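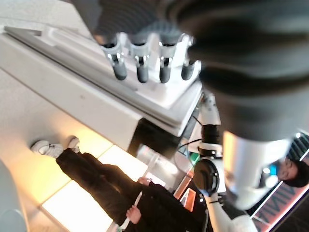 Startseite Lehrbücher Robotik und Software Inhalt Register

Kapitel 7
Zwei Arme, ein Arbeitsraum: Ablaufsteuerung an der Ausgabestation

Leandro Tapia und Svitlana Yurchenko

27 Mal geteilt 4 Kommentare

In den Kapiteln 5 und 6 wurde ein einzelner Arm betrachtet, der eine bekannte Bahn in einer weitgehend bekannten Umgebung fährt. Die Umgebung durfte sich zwar ändern, aber sie plante nicht selbst. Mit einem zweiten Arm fällt diese Annahme weg. Beide Arme haben eine eigene Steuerung, einen eigenen Takt und eine eigene Vorstellung davon, wo sich der Becher gerade befindet. Dieses Kapitel behandelt die Software, die diese Vorstellungen zusammenführt.

Als durchgehendes Beispiel dient die Getränkestation Plodau. Sie besteht aus einer Ausgabemaschine mit mehreren nebeneinander angeordneten Ausgabedüsen und zwei Armen, die sich den Raum vor der Maschine teilen. Arm A trägt eine Kamera am Handgelenk und greift die Becher. Arm B übernimmt gefüllte Becher und stellt sie ab. Die Station steht in einem öffentlich zugänglichen Raum. Personen können sich jederzeit nähern, und die Planung muss damit rechnen.

Die Steuerungssoftware der Station heißt Jakus. Sie wurde von Gervasio Núñez und Keabetswe Mabaso für den Lehrbetrieb in Clarotville geschrieben und ist bewusst klein gehalten. Der Kern umfasst 3114 Zeilen, ohne Treiber und Tests. Wer die Übungen am Ende des Kapitels bearbeiten will, sollte den Quelltext neben dem Buch geöffnet haben. Einige Bezeichner weichen von den im Text verwendeten Begriffen ab, eine Gegenüberstellung findet sich in Anhang C.

7.1 Aufgabenstellung

Eine Bestellung wird in Jakus als Folge von Teilaufgaben abgelegt: Becher suchen, greifen, unter die richtige Düse fahren, füllen, übergeben, abstellen. Jede Teilaufgabe besitzt Vorbedingungen und einen erwarteten Endzustand. Vorbedingungen werden unmittelbar vor dem Start geprüft und nicht beim Einplanen der Bestellung. Zwischen beiden Zeitpunkten können mehrere Sekunden liegen, und in dieser Zeit kann der andere Arm den Zustand der Station verändert haben.

Die naheliegende Lösung wäre ein einziger Planer, der für beide Arme eine gemeinsame Bahn berechnet. Bei zwei Armen mit je sechs Gelenken hat der Konfigurationsraum zwölf Dimensionen. Das ist lösbar, aber jede Änderung an einem Arm macht die Planung des anderen ungültig. Jakus geht deshalb anders vor und teilt den Arbeitsraum in Zonen. Jede Zone kann zu einem Zeitpunkt nur von einem Arm belegt sein. Geplant wird je Arm, abgestimmt wird nur über die Zonen.

Das Verfahren ist aus der Programmierung mit Sperren bekannt, und es erbt deren Schwierigkeiten. Hält Arm A die Zone vor den Düsen und wartet auf die Übergabezone, während Arm B die Übergabezone hält und in die Düsenzone will, steht die Station. In Abschnitt 7.3 wird gezeigt, wie eine feste Reihenfolge beim Anfordern der Zonen diesen Fall ausschließt und was sie an Durchsatz kostet.

7.2 Was die Handkamera liefert

Eine Kamera am Handgelenk sieht die Stelle, an der gegriffen wird, aus kurzer Entfernung. Dafür nimmt man drei Nachteile in Kauf.

Erstens verdeckt der Greifer einen Teil des Bildes. Die Finger liegen sehr nah vor dem Objektiv und erscheinen unscharf. Jakus verwendet eine Maske, die aus der aktuellen Fingeröffnung berechnet wird. Bildpunkte innerhalb der Maske gehen nicht in die Erkennung ein. Eine feste Maske reicht nicht aus — sie müsste für die ungünstigste Fingerstellung ausgelegt sein und würde zu viel Bildfläche verwerfen.

Zweitens dreht sich das Bild mit dem Handgelenk. Ein Erkenner, der nur mit aufrechten Aufnahmen trainiert wurde, findet einen um neunzig Grad gedrehten Becher oft nicht. Die Lage der Kamera ist aus den Gelenkwinkeln bekannt, das Bild kann also vor der Erkennung zurückgedreht werden. Patricio Painemal hat beide Wege an einem Datensatz aus 3585 Einzelbildern verglichen. Ohne Rückdrehung wurde der Becher in 346 Bildern übersehen, mit Rückdrehung in 169. Die verbleibenden Fehler betreffen vor allem transparente Becher vor hellem Hintergrund. Sie werden in Abschnitt 7.5 gesondert behandelt.

Drittens enthält das Bild vieles, was mit der Aufgabe nichts zu tun hat: Personen, Schilder, leuchtende Flächen, den zweiten Arm. Vor allem leuchtende Flächen stören die Belichtungsautomatik. Jakus misst die Belichtung nur in dem Bildbereich, in dem laut Kinematik die Maschine liegen muss.

Der zweite Arm wird nicht aus dem Bild erkannt. Seine Lage wird aus den gemeldeten Gelenkwinkeln berechnet und in das Umgebungsmodell eingetragen. Kabel, die außen am Arm entlanglaufen, sind in diesem Modell nicht enthalten. Man behandelt sie durch einen Sicherheitsabstand um die betroffenen Glieder. In der Übungsanlage Maldonado war dieser Abstand anfangs zu klein gewählt, was zu mehreren Abbrüchen bei der Übergabe führte.

Personen dürfen dagegen niemals allein über die Handkamera erfasst werden. Die Kamera blickt dorthin, wohin der Arm zeigt, und ist für den Personenschutz ungeeignet. Diese Aufgabe gehört in die Sicherheitssteuerung, die von Jakus getrennt läuft und von dort nicht überstimmt werden kann (siehe Kapitel 3).

7.3 Zonen und Sperren

Eine Zone ist in Jakus ein konvexer Körper im Koordinatensystem der Station. Ein Arm belegt eine Zone, sobald eines seiner Glieder einschließlich Sicherheitsabstand in sie hineinragt. Die Belegung wird vor Beginn der Bewegung angefordert und erst freigegeben, wenn der Arm die Zone nachweislich verlassen hat. Maßgeblich sind dabei die gemessenen Gelenkwinkel und nicht die Sollwerte.

Zurück: Kapitel 6 Weiter: 7.4 Übergabe Nach oben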